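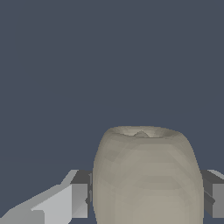 What is a robot demonstration?

A robot demonstration is a recorded run of a task in which a person supplies the motion, either by moving the arm by hand or by driving it from a distance, so that a control program can later be fitted to the recording.

Robot demonstration

Robot demonstration, also called teaching by showing or programming by demonstration, is a group of methods for giving a robot a task without writing out its motions as code. A person carries out the task through the robot's own body, and the system stores what the joints, the gripper and the sensors did at each time step. The stored runs are then replayed directly or used to train a policy, a function that takes in sensor readings and returns the next command.

The methods differ mainly in how the person's motion reaches the robot. In hand guiding the person holds the arm. In remote control, or teleoperation, the person works an input device and the arm follows. Both are used with physical robots. Remote control is also used in simulation, where the arm and the objects exist only in software.

Contents
1 Terms
2 Hand guiding
3 Remote control
4 Demonstration in simulation
5 What is recorded
6 Grasp demonstrations
7 Quality and selection
8 Use in training
9 Limitations
10 See also

Terms

The person giving the demonstration is called the demonstrator, the operator or the teacher. A single run from start to finish is an episode. An episode is made up of steps, each holding one observation and one action. The observation is what the robot could sense at that moment. The action is the command sent in response.

A demonstration is said to be kinesthetic when it is given by hand guiding. Some authors keep the word "teleoperation" for cases where the operator is out of sight of the robot. Most use it for any setup in which the operator does not touch the arm.

Hand guiding

In hand guiding the motors are set to carry the weight of the arm and offer little other resistance. The demonstrator takes hold of the wrist or a handle near it and moves the arm along the wanted path. Joint encoders record the angles.

The recorded path is always one the arm can reach, as the arm itself traced it. Joint limits are felt directly. The demonstrator also feels contact between the tool and the workpiece, which helps with insertion, wiping and other tasks that depend on force.

There are three common difficulties. The demonstrator's hands and body can appear in the camera view, and they will be missing when the robot later works alone. Heavy arms are tiring to guide, and friction in the gears makes slow, fine motion uneven. Opening and closing the gripper needs a separate control, normally a button on the wrist or a foot pedal.

To deal with the first of these, a guided path may be replayed once with the demonstrator standing clear, and the camera data taken from the replay. This works only if the objects are put back where they were and the task does not depend closely on timing.

Remote control

Remote control separates the operator from the arm. The main types of input device are:

Leader arm. A second arm, often smaller and lighter, with the same joint layout as the working arm. The working arm copies its joint angles.

Hand controller. A tracked handle whose position and rotation set the position and rotation of the gripper. A trigger closes the fingers.

Six-axis mouse. A sprung knob that commands speed in three directions and three rotations.

Keyboard or game pad. Used mostly for testing, and for tasks with few degrees of freedom.

A hand controller usually includes a clutch. While the clutch is released the operator can move the handle without moving the arm, then press it again and continue from a more comfortable posture. Clutched time is commonly removed from the recording, as it otherwise appears as a pause with no cause in the observation.

Delay has a strong effect on the result. As the time between command and visible motion grows, operators change to a move-and-wait style, with short motions separated by stops. Policies trained on such data tend to reproduce the stops.

The Clonderari interface combines a leader arm with a mode in which the operator sees only the images that the policy will later receive. Danai Karamanlidis, describing the interface, called this the matched-view condition. Its purpose is to prevent the operator from acting on facts the robot cannot sense, such as the far side of an object. Matched-view episodes are slower to collect.

Demonstration in simulation

A simulator replaces the arm, the gripper and the objects with geometric models, and computes motion and contact numerically. The operator uses the same input devices as with a physical arm. The scene can be reset at once to any stored state, and quantities that are hard to measure on hardware, such as the exact pose of an object, are available at every step.

Objects are represented by meshes made of flat faces. A curved surface, such as the side of a barrel or a cup, is approximated by a number of panels. Two meshes are often kept for each object: a visual mesh, which is drawn, and a collision mesh, which is used to compute contact. The collision mesh is normally simpler. If the two differ too much, the fingers may seem to stop short of a surface or to pass slightly into it, and the operator's sense of where contact begins becomes unreliable.

Contact settings also need care. Friction that is too high lets a poor grasp hold in simulation and fail on hardware. Contact that is too soft lets the fingers sink into the object, and contact that is too stiff can cause the object to shake or fly out of the grasp.

The Usstead format stores simulated episodes as full simulator states, leaving images to be rendered afterward. Camera position, lighting and background color can then be changed without repeating the demonstration.

What is recorded

A typical episode contains joint angles, joint speeds, gripper opening, gripper pose, the command sent, and images from 2 cameras, one fixed and one mounted near the gripper. Force readings are included where the hardware supplies them.

All streams must share a clock. Cameras and joint encoders run at different rates, and images arrive later than encoder readings. The usual practice is to stamp each sample at its source and match the streams after recording.

Commands and measured positions are stored separately. When a gripper is told to close fully and an object blocks the fingers, the command reads "closed" while the measured opening stays at the width of the object. The gap between the two values carries information about the grasp, and it is lost if only one of them is kept.

Grasp demonstrations

Picking up an object with a two-finger gripper is among the most frequent demonstrated tasks. It is generally divided into approach, alignment, closing, lift and release. The divisions can be marked by the operator with a button or found later from gripper opening and height.

With round objects the main concern at alignment is that the fingers sit on opposite sides of the center. If they are offset, closing them pushes the object sideways or turns it. On a bulging body, the height of the fingers matters as well. Fingers placed above the widest part press on a surface that slopes inward toward the top, and may ride upward as they close.

A camera mounted near the gripper gives a close view of the fingers and the part of the object between them. It often does not show the base of the object, so height above the table has to come from joint readings or from the fixed camera.

Quality and selection

Operators improve with practice, and early episodes are often discarded. The Alemneh protocol requires each operator to complete 19 practice episodes before any are kept. It then rates kept episodes on three measures: whether the task was completed, total time, and the amount of idle time before closing the gripper.

Failed episodes are sometimes kept and labeled. Episodes in which the operator makes a mistake and recovers are of particular value, as they cover states that a clean run never reaches.

Variation in starting conditions is planned in advance. In one schedule used with the Varkard arm, the object is turned through 180 degrees between paired episodes, with its position on the table unchanged.

Use in training

The simplest use is replay, in which the stored commands are sent again in order. Replay works when the objects are in the same places as before.

Behavior cloning treats each step as a training pair and fits a policy that predicts the action from the observation. Small errors can carry the robot into states absent from the data, where its predictions become worse. One remedy is to run the policy with an operator standing by, who takes over when it drifts. The corrections are added to the data and the policy is trained again.

A set of 1000 episodes from a single starting layout may give a policy that works only from that layout. For this reason, the number of episodes is a poor measure of a data set when given without a description of its variety.

Limitations

Demonstration passes on the operator's habits along with the task. Two operators may go around an obstacle on different sides, and a policy that averages their paths may go straight through it. Models that represent several possible actions at each step reduce this problem.

The approach is also limited by the input device. Motions that are awkward to command, such as regrasping or working with both arms at once, are underrepresented in most collections.

See also

Behavior cloning
Compliance control
Leader-follower arm
Motion replay
Teach pendant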